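Unit 6: Time Alignment and Action Labels
Course notes, revised 2022-07-19

6.1 Clocks
The Wilov logger stamps each message on arrival, so transport delay ends up in the data. Image messages come in at 60 Hz and finger width at 400 Hz. Estimate the offset between the two streams once per session and subtract it before resampling. Interpolate width linearly. Interpolate rotation with slerp, never per component.

6.2 Labels
The action at step t is the pose at t+1 expressed in the tool frame at t. World-frame labels tie the policy to one room and should not be used in Assignment 3.

6.3 Segmentation
A grasp candidate begins when width velocity falls below zero and ends when width holds steady for 1000 ms. Thin stock such as a cardboard flap closes the fingers almost fully, so a fixed width threshold misses it.

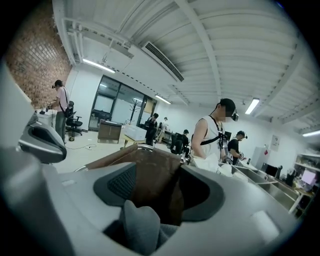
Run the segmenter on all 1052 episodes in the Serevano set and plot segment length. Very short segments are usually encoder noise. Median filter the width first, then rerun.

Reading for Unit 7: Prultska manual, chapter on latency.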